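Contents | Preface | Part I | Part II | Part III | Appendices | Index
Previous chapter | Next chapter

Chapter 8

Labeling Contact in Demonstration Data

8.1 Where an episode ends

The last chapter dealt with recording joint positions and camera images on a shared clock. It left open the question of how a recording is divided once it has been made. A two-arm placing task produces a continuous stream, and the learning methods in Part III need that stream cut into segments: reach, grasp, carry, release, retreat. The cuts have to fall in the same places from one recording to the next. If they do not, the learner is trained on segments that share a name and little else.

Most of the difficulty sits at the two ends of the carry segment. Reaching and retreating are free motions, and an error of a few samples in either has little effect on the trained policy. Grasp and release involve a change of contact. The forces on the fingers change over a short interval, the object gains or loses a support, and the commanded finger opening may differ from the measured one for part of that interval. A label placed early assigns carrying behavior to an object that is still resting on a surface. A label placed late does the reverse.

This chapter treats the problem with one task, placing a small block in a shallow tray. The task is simple enough that every contact can be listed by hand. The block may touch the fingers, the tray floor, a tray wall, or the tabletop. Combinations of these are called contact states, and a segment boundary is defined as a change from one contact state to another. 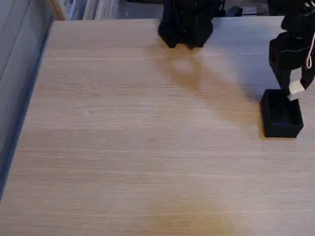 Figure 8.1. Block held above the open tray by the right gripper. The second gripper is closed and empty.

A single camera image does not settle the direction of motion. The pose in Figure 8.1 is consistent with a block on its way into the tray and with a block on its way out. Both cases have the same contact state, fingers only, and an annotator who sees one image can assign the state but cannot assign the segment. For this reason we keep two separate label tracks. The state track is filled in from individual images. The segment track is derived from the state track and the order of the images, and is never entered by hand.

The tilt of the block matters as well. A block that is lowered at an angle meets the tray floor along an edge or at a corner before its face settles. The state "fingers and floor" then begins before the block has reached its final pose, and it may pass through "fingers, floor and wall" on the way. Annotators who were told to mark "the moment of placement" split into two groups, one marking first touch and the other marking the opening of the fingers. The instruction was at fault. Section 8.3 replaces it with a rule that names the contact pair to be watched.

8.2 The Skernurwood comparison

The labeling rules used in the rest of the chapter were tested in a small study at the Skernurwood laboratory, run by Maeve Madigan. The study used 38 recordings of the block task. Each recording was labeled twice, once under the older free-form instruction and once under the contact-state rules, by 13 annotators working separately. Seven of them had operated the arms before.

Two results carry over to later sections. First, agreement on the release boundary improved under the contact-state rules, and the gain was larger for annotators with no operating experience. Second, agreement on the grasp boundary hardly changed. At the grasp the fingers often hide the contact from the camera, and a better rule cannot supply what the image leaves out. Finger position error, taken from the joint log, was a more reliable cue there. Section 8.4 describes the Toivonen threshold, which detects the grasp from that signal alone.

The recordings were segmented with Nirura, the annotation tool introduced in Chapter 3. Readers using other software will need a tool that can display the joint log and the images on one time axis and that stores labels by sample number. Labels stored by image number lose precision whenever the camera runs slower than the controller, as it did throughout this study.

8.3 Contact-state rules

Let the set of bodies be the gripper fingers F, the block B, the tray floor T, the tray walls W and the tabletop S. A contact pair is written with B first, so that BF denotes block against fingers. Only pairs that include B are labeled. Contact between the fingers and the tray is recorded as a fault in a separate field and does not start a new segment.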